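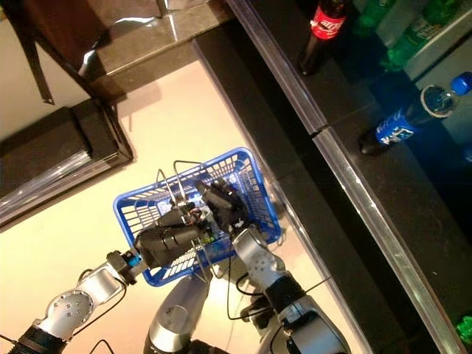 hexwarden
Joined the thread late, but count me in on Gultitard! The market row is the best part of the whole game. I'd take it over any auction I've played.

drawtwo (thread starter)
Posts: 3077
January 13, 2018

So glad somebody else likes it! We got in 2 games with the Lyons expansion and I can't stop thinking about it. The new harbor deck means you can skip farms early and buy grain off the row, which felt crazy until I won that way (by 4 points, against a player who had every farm on the board).
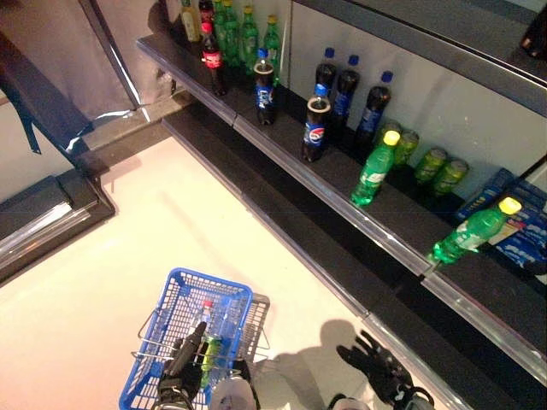
The other thing I love is that age three doesn't drag anymore. You see the scoring cards at the start of the age, so everybody is racing for the same wonders and the table gets loud.

oldgranary
Have to disagree on Lyons. The base game is tight and I'd play it any night of the week, but the harbor deck lets people off the hook for bad planning. Running out of grain is supposed to hurt.

drawtwo
It still hurts! Try buying grain when the player on your right has two merchants out. I went broke in game one doing exactly that.

oldgranary
OK, fair. We had no merchants on the table at all. Will try again.

hexwarden
Does the Markus edition come with the fixed military cards? My old copy has the typo on Siege Camp.

drawtwo
Yep, all fixed, and the cards are thicker too. Sleeves are a tight fit in the tray, so I only sleeved the 30 leaders.

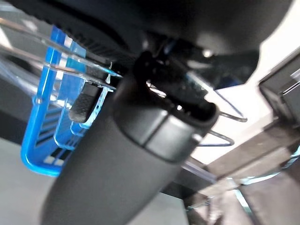
Black on black, up close

pawnbroth
The review over at Gamer said to play Lyons with the short age one. Anyone tried it? I'm teaching two new players and would love to get them to the wonders faster.

hexwarden
Do it! Just deal everyone a leader first or the opening is really flat.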